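Caring for Wooden Shape Blocks and Work Boards

Guidance for classrooms, playrooms and shared activity spaces

Wooden shape blocks receive heavy use wherever they are kept. They are handled many times a day, dropped, stacked, pushed across tables and returned to their container with whatever was on the hands that held them. The following procedure is used by the Sundovley Play Library for all wooden sets in circulation. It applies to painted or stained blocks and to the unpainted boards on which they are sorted. It does not apply to foam, plastic or fabric pieces, which have their own instructions.

The full procedure should be completed once a month for sets in daily use and once each season for sets that are borrowed occasionally. The July cleaning should include a written inventory.

What you will need

A maple or other hardwood board large enough to spread out the set
Two clean cotton cloths, one for washing and one for drying
A soft-bristled brush; an old toothbrush is suitable
A bowl of lukewarm water with a few drops of mild dish soap
Food-grade mineral oil, for the board only
Fine sandpaper and a small sanding block

Step 1. Spread out the set

Empty the container completely and place the blocks on the board with space between them. Blocks left in a pile are easily missed during inspection, particularly smaller pieces that stand behind taller ones. Turn each block so that its widest face is up. Check the container itself for dust and splinters, and wipe it out before continuing.

Compare the pieces with the inventory card. Library sets are issued in two sizes, 32 pieces and 64 pieces, and the card lists every shape by color. A missing piece should be recorded before cleaning begins so that it is not assumed to have been lost at the sink.

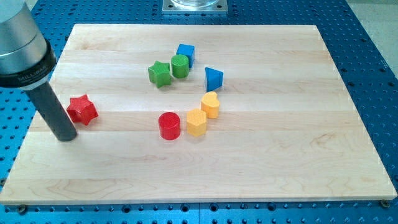

Colored blocks, including star shapes, spread out on a maple board.

Step 2. Inspect each piece

Run a fingertip along every edge. A sound block feels even all the way around. Set aside any piece with a raised splinter, a crack that catches the nail, or a finish that lifts when rubbed. Stars require particular attention, as their points take most of the force when a piece is dropped. Cubes tend to wear at the corners, and cylinders along the rim.

A block with a crack that passes through its full thickness must be withdrawn. It should not be glued and returned to the set.

Step 3. Brush textured surfaces

Many blocks have a crosshatched or knurled top, which helps small hands keep their grip. The grooves collect dust, crayon wax and dried paste. Brush them while they are still dry, first in one direction and then across it, and tap the block face down on a cloth to release what has been loosened. Wax that remains may be lifted with a wooden toothpick. Metal tools should not be used, as they cut the finish and leave channels that will hold more dirt.

Step 4. Wash and dry

Dip the first cloth in the soapy water and wring it until it no longer drips. Wipe each block on all sides. Do not soak the blocks or hold them under a running tap. Wood that takes up water swells unevenly, and a swollen piece may no longer pass through the opening made for it in a sorting box.

Dry each block at once with the second cloth, then leave it in the open air for 6 hours, turning it once. Keep the blocks away from radiators, direct sun and hair dryers. Red and green pieces should be dried apart from unpainted ones until it is known that the color does not transfer.

Step 5. Sand where necessary

Small splinters may be removed with fine sandpaper, always working along the grain. Two or three light strokes are usually sufficient. Wipe away the dust before returning the piece to the set. If bare wood is exposed over an area larger than a fingertip, refer the block to the repair desk for refinishing.

Step 6. Care for the board

Boards made from glued strips should be wiped along the length of the strips and never left standing in water, which weakens the seams. When the board is fully dry, apply a thin coat of mineral oil with a clean cloth, allow it to stand overnight, and remove the excess in the morning. Treat both faces and all four sides. A board oiled on one face only is likely to bow.

Step 7. Return and record

Place the blocks in their container when they are fully dry to the touch. Note the date, the number of pieces present and any piece withdrawn on the back of the inventory card. Borrowers at the Zarura branch should leave the card at the front counter. Replacement pieces are normally ready by the following Friday.

Questions concerning finishes or suspected damp should be directed to the repair desk before any further cleaning is attempted.

Related guidance

Labeling Shared Toy Containers
Storing Wooden Puzzles Flat
Setting Up a Sorting Table for Small Groups
Repair Desk Hours, Zarura and Dondari Branches
How the Tanabe Collection Is Cataloged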